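# The Return of the Deposit

In the town of Prandale, the reverse vending machine outside the main grocery store is in use from early morning until the store closes. Residents bring their empties in bags, boxes and strollers. The machine reads each container, keeps it, and prints a slip that may be spent inside or exchanged for cash at the counter. The arrangement has been in place since May, and it has already changed the way many households treat an empty drink can.

Deposit programs are an old idea. Bottlers once owned their glass and wanted it back, and a small charge on each bottle was the simplest way to see that it came home. The practice faded in many places as lighter, cheaper packaging took over. A can or a plastic bottle cost so little to make that its maker had no reason to ask for its return, and the expense of collecting it passed to cities and counties. Curbside recycling was expected to fill the gap. It has done so in part, but containers bought and emptied away from home seldom reach the bin at the curb.

The Prandale program covers aluminum cans and plastic bottles sold within the town limits. Glass was left out of the first stage at the request of store owners, who were concerned about breakage and storage. The deposit was set at 10 cents for every container, whatever its size. A higher charge on large bottles was considered and put aside on the grounds that a single figure would be easier to explain at the register.

Responsibility for the machines and the trucks rests with Workia, a regional contractor that also handles paper and cardboard for several nearby towns. Containers are flattened inside the machines, collected twice a week, and taken to a sorting hall at Wosden, 39 miles to the north. Aluminum leaves Wosden in bales. Plastic is separated by type and color before it is sold, and clear bottles bring a better price than tinted ones.

Edin Radonjić has managed the hall at Wosden for nine years. In his view, the chief benefit of a deposit is the condition in which the material arrives. "Curbside aluminum comes to us with food, paper and broken glass mixed in," he said. "Deposit cans come to us as cans. We spend less time cleaning the load, and the buyer knows what he is getting."

He was less certain about the program's finances. The price of baled aluminum rises and falls with the wider market, and the contract between the town and Workia leaves most of that risk with the contractor. A poor year could be absorbed, Mr. Radonjić said, but two in a row would bring both parties back to the table.

Small retailers have their own concerns. The town requires any store above a certain floor area to accept returns, and smaller shops may choose to do so. Of the 368 businesses in Prandale licensed to sell packaged drinks, most fall below the threshold. Some have joined in the belief that a customer who returns a bottle will buy something before leaving. Others have declined for want of space. A shop without a back room has few places to keep bags of sticky containers in warm weather, and the handling fee paid by the program does not enlarge the shop.

The Yordanov grocery, a family business near the rail station, takes returns by hand. Customers place their containers on a side counter, where a clerk checks each one for the deposit mark and drops it into a bin. The process is slow at busy hours – a full bag can hold up the line for several minutes – but the owners say that older customers prefer it to the machine. They have asked the town to let hand-return stores limit the number of containers accepted at one visit. The request remains under review.
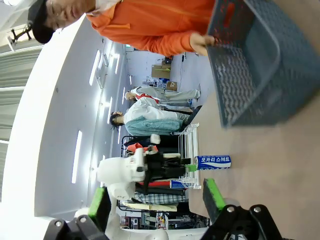
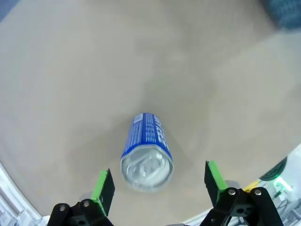

Imported drinks present a harder problem. A deposit mark is printed when the container is made, and a manufacturer overseas has little reason to alter its design for one small town. Importers are therefore permitted to add an adhesive label before sale, and the machines are programmed to accept those products by their barcodes. At a hand-return counter, the clerk must rely on sight. A blue-and-white can bearing the name "포카리 스웨트" in Korean letters is easy enough to recognize by its colors, but the details that settle a claim are usually set in far smaller type. Labels also come loose in coolers, and a clerk who finds none must decide whether to refuse the customer or accept the loss.

The town has proposed a printed guide to imported containers, to be kept beside the register and revised each quarter. Store owners have generally welcomed the plan, though several have asked who will bear the cost of returns accepted in error. Under the present rules, the store does. A draft amendment would allow each participating shop a small yearly credit against such losses, with claims supported by the program's ordinary return records. Workia has asked that the credit be paid from unclaimed deposits, which are now held by the town in a separate account.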